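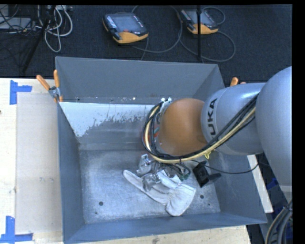
What is a fabric work glove for?

It protects the hand from scrapes, dirt and light rubbing during ordinary handling jobs, and it keeps skin oil and sweat off whatever is being handled. It doesn't do much against blades, chemicals or serious heat.

Work glove (fabric)

A fabric work glove is a glove made mostly of woven or knitted cloth, worn for lifting, sorting, sweeping, gardening and all the other small rough jobs that chew up your hands. I've been writing the entries on workwear for the Kornilitz Household Encyclopedia for a while now, and this is the one people write to me about the most, usually to tell me I got the cuffs wrong. So I've redone the cuffs. Last revised May 21, 2020.

Names

In everyday talk it's just a work glove. Older catalogs say "canvas glove" or "cotton glove" depending on the cloth, and you'll still hear "jersey glove" for the soft, stretchy brown kind that hangs by the register in hardware stores. "Chore glove" generally means something thicker, often with two layers of cloth and a fuzzy inside. My own family called all of them "the yard gloves," including the ones that had never been in the yard.

Materials

Cotton canvas is the classic. It's stiff when new, and it takes a few afternoons before the fingers bend where yours do. Jersey is knitted, so it stretches and breathes, but it snags on everything (rose bushes, screen doors, the corner of a license plate). Cotton and polyester blends sit in between and dry faster. Then there are string-knit gloves, made on a machine in one piece with hardly any seams, which I love for moving boxes and dislike for anything dusty, as the grit goes right through the knit.

Leather palms get sewn onto cloth backs for heavier work, and rubber dots or a dipped coating can be added for grip. Once the whole palm is coated, most sellers file the thing under a different heading, and so do I. See Coated glove.

Parts and construction

A cut-and-sewn glove has a palm, a back, a thumb, a cuff and sometimes fourchettes, the narrow strips that run between the fingers and give them depth. Cheap gloves skip the fourchettes. You can tell the second you put one on: the fingers feel like flat envelopes.

The thumb comes in two common styles. A straight thumb is set upright and is comfortable when your hand is mostly open or gripping a handle lengthwise. A wing thumb is set off to the side, closer to how a hand hangs at rest, and it's what I'd pick for a full day of raking.

Where the palm meets the cuff there is often a gathered seam, sometimes with elastic in it, which draws the cloth in at the wrist. It holds the glove on and keeps some of the crumbs and sawdust out. It's also where the stitching tends to go first on mine — I pull them on by yanking that exact spot, so I can hardly complain!

Cuffs

OK, the cuffs. There are four kinds you're likely to meet.

Knit wrist. A ribbed tube, snug, warm, good at keeping dirt out. It's slow to get off when you want to answer the phone.

Band top. A short strip of cloth turned over and stitched flat. Cheap, cool, and bits fall straight in.

Safety cuff. A wider, stiffened cuff that flares out past the wrist. The idea is that you can shake the glove off in a hurry. My earlier version of this entry said it was mainly to cover the shirt sleeve, and several of you set me straight.

Gauntlet. Longer again, reaching partway up the forearm, also flared. Gardeners who keep berries swear by it, and I've come around to it myself after one summer of blackberries.

Sizing

Gloves are sized by the distance around the palm, measured just below the knuckles and leaving out the thumb. Cloth gloves very often come in one size only, meant for a biggish hand, and that's how so many of us end up with an inch of empty fingertip. If you have small hands, look in the gardening section before the hardware section. A glove that's too long makes you clumsy with screws and twist ties, and a glove that's too tight splits between the thumb and first finger.

Remember that cotton shrinks. I buy canvas a touch roomy and let the dryer finish the job.

History, briefly

I can't give you a first work glove, and I'm suspicious of anybody who can. People have been wrapping their hands for hard jobs for a very long time. What I can describe is the paper on my own shelf. The oldest printed list I own is from a mail-order house called Jerkum. It has 1,124 numbered items, everything from lamp wicks to hog troughs, and the cloth gloves share a page with socks. They're sold by the dozen pair, with no sizes given at all.

A later one, from a dry goods firm named Beltrán, runs to 2,410 items and has gloves spread over 2 pages with drawings of the cuffs. The drawings are lovely, and they're where I first saw "gauntlet" used for something you'd wear to shovel ashes. The Ikex supply booklet, newest of the three, has its gloves on page 218, listed by hand size.

Care

Turn them inside out, shake them hard outdoors, and wash them cool with other grubby things. Anything with leather on it stays out of the machine; brush it and let it air dry away from the heater. Cloth gloves dry fastest hung by a fingertip with the cuff hanging down and open. Dried flat, they go crisp and you'll be breaking them in all over again.

Small holes in the fingertips can be darned. I've done it on January evenings with leftover sock yarn, and the patch outlasted the rest of the glove.

Throw a pair out when the palm has gone thin enough to see light through, or when they've soaked up oil or paint thinner. Oily cloth shouldn't sit bunched up in a warm place, and your trash service may have its own rules for it.

Odd gloves

Losing one of a pair is so common that it probably deserves its own entry. Gloves get taken off one at a time to do something fiddly, set down on whatever's close, and left. Many plain knit gloves have no left or right — both sides are the same — so singles can be paired up again with any other single of the same make. Cut-and-sewn ones with a proper thumb can't be swapped that way. I keep my spares in a coffee can in the garage, and at the moment they're nearly all lefts.

See also: Apron; Coated glove; Gardening tools; Mitten; Sleeve guard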